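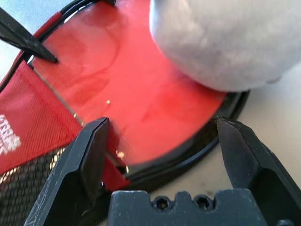

The working rules for shared manipulation benches went from 11 pages to seven this quarter, and I would like the funder to know that the missing pages are the achievement. Most of what we removed told people to be careful. What we kept tells them what to do, and in what order, before an arm is allowed near a pile of mixed things. The mixed pile is where the old rules fell over. They had a class for rigid items and a class for soft ones, and then somebody put a glossy red disc with a black rim on the bench with a fuzzy white thing on top of it and red woven fabric down one side, and the form had no box for that. Rule 3 now says that when hard and soft items touch, the whole group is handled under the soft limits until the items are apart. It took us four meetings to write that sentence. I am told this is fast.

Progress report to the Perari fund, shared bench rules
September
By Dulce Tlapale

Print this page | E-mail this page

What we said we would do

We promised a draft set of rules for people running grippers over cluttered tables, tried out at two sites, with the comments folded back in. The draft exists. The Irkgate site has been using it since early summer. The Drotari site has been using it since we noticed they were still using the old one.

What the sites did with it

Irkgate logged 745 bench sessions under the draft. Ignacio Aravena read all the logs, which I mention because he would like it mentioned. The rule most often skipped was the finger check: look at the gripper fingers, write down any new scratches or chips, and replace them if an edge could catch on cloth. People did look. They wrote "fine" in the box. "Fine" is now not an accepted entry, and the form asks for the finger, the face and the kind of mark. Scuffs are allowed. Burrs are not. We had a long argument about where a scuff ends, and settled it with a cotton swab - if it snags fibers, it's a burr.

The second most skipped rule was the one on pointed items. Anything with a tip has to be noted before the session, along with which way it points, and the first approach can't come from that side. Operators found this insulting until we moved it from page six to the top of page one, where they find it insulting but do it.

Mesh got its own paragraph. The old text called it fabric. Glória Arruda pointed out that a narrow fingertip can go into an opening in mesh and then the arm is pulling on the whole item, so the draft now asks for a flat contact and a slow lift, with a stop if the load rises before the item moves.

What went badly

The lighting rule is not finished. Shiny and see-through items throw small bright spots into a wrist camera, and our first wording asked sites to "avoid glare," an instruction about as useful as asking them to avoid weather. Vasilică Sima is rewriting it around a simple check with the lamps switched one at a time. He has asked for three more weeks. He asked for those in the last report too.

Drotari also lost a month of forms to a shared folder that two people believed the other was backing up. We have added a rule about this. It is short and has a slightly bitter tone, which I'll take out before release.

Money and what's next

Spending is on plan, apart from swabs. Next quarter we finish lighting, send the draft to the Cheon group for an outside read, and decide whether training should be a half day or a page taped to the wall. I have a view. The wall is cheaper.

Comments (3)

Recep Aksoy
Please keep the swab test. We tried it on our spare fingers and threw out four of them the same afternoon.

bench2_nights
Could the form have a bigger box for the pointed items bit? I write with gloves on.

Ignacio Aravena
It was all the logs and both appendices.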